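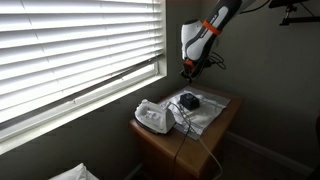 One reply to last year's talk said that everyone already knows how to sleep, and that a lunchtime session on night shifts would be better spent on the rota. I'm starting with it because I half agree. The rota matters more than anything I can say about bedrooms. But the rota at Fakadton is fixed until the spring, and people have to get home and sleep tomorrow.

(Wait for latecomers. The day team at the Clestico site finish at five past, so give them a minute.)

## Opening, 5 minutes

Say who it's for: people on permanent nights, people on the rotating pattern, and anyone who lives with them. Managers are welcome but this part isn't aimed at them.

Say what it isn't. I'm not a doctor. If you have been sleeping badly for months, or nodding off at the wheel, go and see your GP and tell them you work nights. Say that bit first, they often don't ask.

Ask for hands: who got to sleep before ten this morning? Who was awake again by one? Don't comment on the numbers, just let people look round.

## Why day sleep is shorter

Keep this simple. Last time I spent too long on it.

- The body clock is set mostly by light. It expects you to be awake in the day, and a week of nights doesn't turn it round.
- You can be very tired at eight in the morning and still wake at noon. The tiredness got you to sleep, then the clock woke you up.
- Day sleep is lighter towards the end, so noise that you'd sleep through at three in the morning will wake you at midday.

Somebody will ask about people who "just adapt". Some do better than others. Most people on permanent nights go back to days on their days off, to see their family, and so they never fully change over. I don't tell people to stop doing that.

## Light in the bedroom

Ordinary blinds dim a room but they don't make it dark. With slatted ones the light comes through the gaps even when they're shut, and in August that's a lot of light at six in the morning. Go through the options in order of cost:

1. An eye mask. Cheap, and works for people who can stand wearing one. Try two or three shapes before giving up.
2. Blackout lining clipped behind curtains you already have. It needs to go past the edges of the window, not stop level with them.
3. A blackout blind in side channels. Dearer, and if you rent you need to ask the landlord.
4. Foil or card taped over the glass. It does work. It also looks terrible from the street and can leave marks, so try it on one pane first.

The test is whether you can see your hand clearly after a few minutes lying down. If you can, there's still light getting in somewhere, usually at the top or under the door. A rolled towel deals with the door.

(If there's time, tell the one about the standby light on the television. If not, skip to noise.)

## Noise

Earplugs first. Show how to roll a foam one and hold it in place while it expands - most people push them in and let go, then say they don't work. Pass the box round and have a bin ready.

A fan gives a steady sound that covers doors and voices. It won't cover a drill. For planned building work next door, go round and ask what days they'll be noisy. People are usually decent about it once they know.

Phones: leave on the numbers that matter, such as school or a parent, and silence the rest. The delivery driver is not on the list. Put a note by the bell if you need to.

## The journey home

Slow down here, this is the part I most want them to take away.

The drive after the last night of a run is the worst one. Opening the window and turning the radio up do very little. If your eyes are closing, stop somewhere safe, have a coffee and a short nap, then set off again. If there's a bus or a lift, take it.

Mention the lift scheme at Major. There were 22 people signed up when I last asked, and it covers the north side of town better than the south. Sign-up sheet is by the lockers.

Sunglasses on the way home are fine if you're a passenger. I don't recommend them for driving tired, so don't get drawn into it.

## Food and coffee

- Main meal before the shift, something light in the middle of it.
- Last coffee in the first half of the night.
- Don't go to bed hungry. Toast or cereal is enough.
- Alcohol sends you off quickly and wakes you early. Say it once and move on.

## Money

The wellbeing budget across the three sites is 2,000 pounds for the year. Up to 200 of that can go on any one team, so it won't buy blinds for everybody. It has mostly gone on masks and earplugs. Condier have asked to spend theirs on reclining chairs for the break room and I think that's a good use of it. If another team wants to do the same they should ask before Christmas.

## Questions that came up before

*Is one long sleep better than two short ones?* One long one if you can get it. Plenty of people can't, with children, and sleep once in the morning and again before work. Add the two together and don't worry that it's split.

*What about the first day off?* Short sleep in the morning, get up, go outside, bed at a normal time. You'll feel rough that afternoon.

*Does melatonin help?* In this country it's on prescription. Ask the GP or pharmacist.

*My partner works days and we share a room.* Agree a cut-off for going in and out, and move their clothes for the morning somewhere else the night before.

## Before they go

Handouts on the table by the door. The repeat session is Saturday at half past seven in the morning, for the people coming off shift, and it will be shorter. Take the spare earplugs back to the office.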